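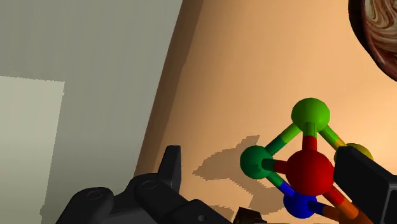
Every few months somebody sends me a new set of good practice rules for testing robot grippers, and every few months I read the whole thing with a pencil in my hand. The latest is the Cronin guideline, version two, dated February 2023. It runs to 14 sections. I would keep maybe four of them.

My main complaint is with the section on simulated trials. It asks for a minimum of 100 runs per object before you may report a success rate. Fine. I have no quarrel with a floor. But it says very little about what has to change between those runs. You could start the same object in the same pose under the same light, press go, and have your 100 by lunch. Kundance did more or less that last May and published a figure for their Ikitz hand with a decimal point in it. A decimal point!

Then there is the choice of objects. The guideline wants "a representative range of household items," which everybody reads as boxes, cans and mugs. I would like to see something awkward made compulsory. Take a ball-and-stick molecule model: shiny spheres joined by thin rods, with gaps all through it. A finger can press on a sphere, or on a rod, or go straight through the middle, and one finger can hide the very part you wanted to check. What counts as a grasp there? Section 6 says "stable contact on opposing surfaces." Which surfaces are opposing on a thing like that? I asked on the mailing list and got a link back to Section 6.

Dilani Gamage, who reviewed an early draft, thinks I am being unfair. Her view is that a thin standard people follow beats a thick one they ignore, and she has watched more of these documents die than I have. I grant her that. I still don't see why a thin standard can't say what a drop is. Stosto's in-house rules manage it in two lines: the object must stay clear of the surface for the full hold, and any slip past a stated distance is a fail. You can argue with the distance, but at least there is one.

The shadow question is a smaller gripe. Cheap rendering gives you shadows with stair-stepped edges, and a vision system may well learn to use those edges as a cue. The guideline mentions lighting once, in an appendix, and shadow quality not at all. I would ask for the render settings to be published next to the results – all of them, in a file someone else can load.

I have sent in 452 words of comments, which is under their limit. The form wanted me to rate the document from one to five before it would let me attach them. I gave it a three.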